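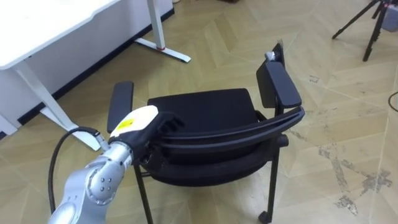 Plamdale Pictures
Minutes of the production meeting for "Tititow", second series
Held in November, beginning at 10.15 in the morning

Present: the producer, the director, the head writer, the production manager, the casting assistant, the costume supervisor, the sound recordist, the publicist, and the production secretary (minutes).
Joined by telephone for items 4 and 5: the manager of the Whitlock cinema, Firnedholm.
Apologies: the editor, who is finishing the trailer, and the composer.

1. Minutes of the previous meeting

The minutes were read and accepted with one correction. Under the item on music it was written that the composer would deliver "the songs". It should be "the song". There is only one song, and it is heard at the end of the last episode. The secretary regrets the mistake.

2. Matters arising

The boat for the ferry episodes has been repainted by its owner and is now a different colour than in the first series. The production manager has spoken to him and he is not willing to paint it again. The head writer offered a short line of dialogue in which somebody complains of the new colour. The director liked this very much and asked that the complaint be given to the grandmother.

The neighbours near the bakery location have received a letter about the night filming. Two of them answered, one to ask if her dog may take part. The casting assistant will reply to her politely and ask for a photograph.

The question of meals on late days is still open. The crew would prefer hot food also after nine in the evening. The production manager has asked the present caterer for a price and will ask a second one.

3. Scripts and casting

The second series will have 6 episodes, as was agreed with the broadcaster in the spring. The head writer has delivered all of them in first draft, except the final scene of the last episode, which exists in more than one version. The director reads them as follows: in the first version the sisters sell the hotel, in the other they keep it and the younger sister goes away. After a long discussion the meeting preferred the second. The head writer said that she prefers it also, but that she wished to hear the others before saying so.

The actress who plays the elder sister has asked by letter that her part should have fewer scenes of crying. She counted them in the first series and feels that the audience will become tired. The director was at first against any change. The head writer thought that the remark was fair, and pointed to the kitchen scene in the third episode, where anger would serve the story better. It was agreed that the head writer will look at every such scene again and will telephone the actress personally.

The part of the new doctor is not yet cast. Readings were held and the casting assistant received 764 applications, many from people who have never acted but who enjoyed the first series. She has made a short list, which was passed round the table. The director wishes to see 3 of the candidates together with the younger sister, so that he can judge how they are in conversation. The readings will be in the rehearsal room and not in the office, where the telephones are disturbing.

The costume supervisor asked to know the decision as early as possible. The doctor wears a winter coat in nearly all of his scenes and the coat has to be made in two copies, one for the scenes in the water.

Action: casting assistant to invite the candidates. Head writer to send revised pages for the third and last episodes to all.

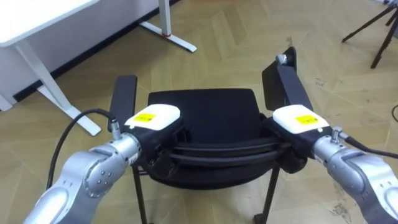

4. First showing at the Whitlock

The manager of the Whitlock joined the meeting at this point. He repeated that the cinema is glad to show the first episode to an invited audience before it is broadcast, as it did with the first series. The large screen has been out of use for repair in the summer but is working again.

The publicist presented a plan for the evening. Guests arrive at half past six, the film begins at seven, and afterwards there is a conversation on the stage with the two leading actresses and the director. She would like the conversation to be led by somebody from local radio. The director asked that questions from the hall be allowed this time. Last time the conversation was closed after the prepared questions and there was some disappointment, particularly among those who had travelled far.

The sound recordist reminded the meeting that at the last showing the music was much louder than the voices. The Whitlock manager said that the projectionist had used the setting for feature films. A test will be made on the afternoon of the showing, with the sound recordist sitting in different rows.

Seats: half of the seats are for the cast, the crew, their families and the people of Firnedholm who lent their houses and shops for filming. The other half will be given by drawing of lots to viewers who write in. The production manager asked that the bakery should not be forgotten again.

Cost of the evening: the Whitlock asks no rent but wishes to keep the income from the bar. This was accepted. The producer put the limit for all other costs at 2,000 pounds, flowers and taxis included.

Action: publicist to write to local radio. Sound recordist and Whitlock to agree a time for the test.

5. Interviews and the press

The publicist reported that there is much more interest from magazines than a year ago. She finds this good for the series but difficult for the actresses. In a recent interview the younger of them was asked almost only about her private life and whether she will marry, and very little about her work. The headline was taken from half a sentence and she was unhappy with it.

The producer is of the opinion that the company cannot forbid any question. The publicist did not ask for this. She proposed that a person from the company sits in the room during each interview if the actor wishes it, that the magazine tells us the main subjects beforehand, and that the actor is always free to say no to an answer without being blamed by us afterwards. The director added that no plot of the last episode may be given away, and that he himself has sinned in this matter.

The Whitlock manager asked if the same would be valid for the conversation on the stage. It was thought reasonable that it should be.

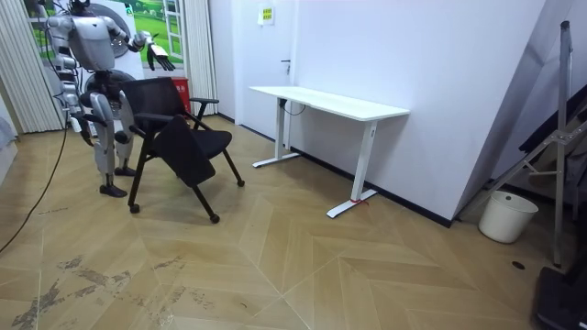 There was then a discussion of the photographs that go with the interviews. The costume supervisor is often asked by magazines to lend dresses from the series, and they come back late or with make-up on the collar. She would like to stop lending entirely. The publicist feared that the magazines would then use old pictures from the first series, in which the elder sister still has long hair. As a compromise, only costumes which are no longer needed for filming will be lent, and the magazine pays for the cleaning. The costume supervisor agreed to try this until the showing and then to report.

The Whitlock manager left the call with thanks.

Action: publicist to put the rules on one page and send it to the cast for their remarks.

6. Subtitles and letters from viewers

Several viewers wrote that the subtitles of the first series were too quick, above all in the scenes in the hotel bar where everybody is speaking at once. The producer has asked the subtitling firm for a shorter text in such scenes. The head writer wishes to read it before it is approved. One of the best jokes was lost last time.

The letters are at present answered by whoever has time, and around a month can pass before the viewer hears anything. The secretary will from now on open all letters and divide them. Those for the actors will be placed in the actors' own trays unopened, if the name is on the envelope.

7. Any other business

The editor sent word that the trailer is nearly ready but that he has no good shot of the harbour in sunshine. The director will look through the unused material. If there is nothing, the trailer will have rain.

The composer asks if the actress who plays the elder sister can sing the closing song herself. The director will speak with both of them. The sound recordist requested that it is decided before the studio is booked.

The production manager asked everybody to write the name of the series correctly on boxes and parcels, as a parcel for "Tittytow" was held back at the post office and the clerk did not find it funny.

8. Next meeting

At the same time of day, after the readings for the doctor. The secretary will send the invitation together with the revised script pages. The meeting was closed at 12.40.

Minutes taken by the production secretary, Plamdale Pictures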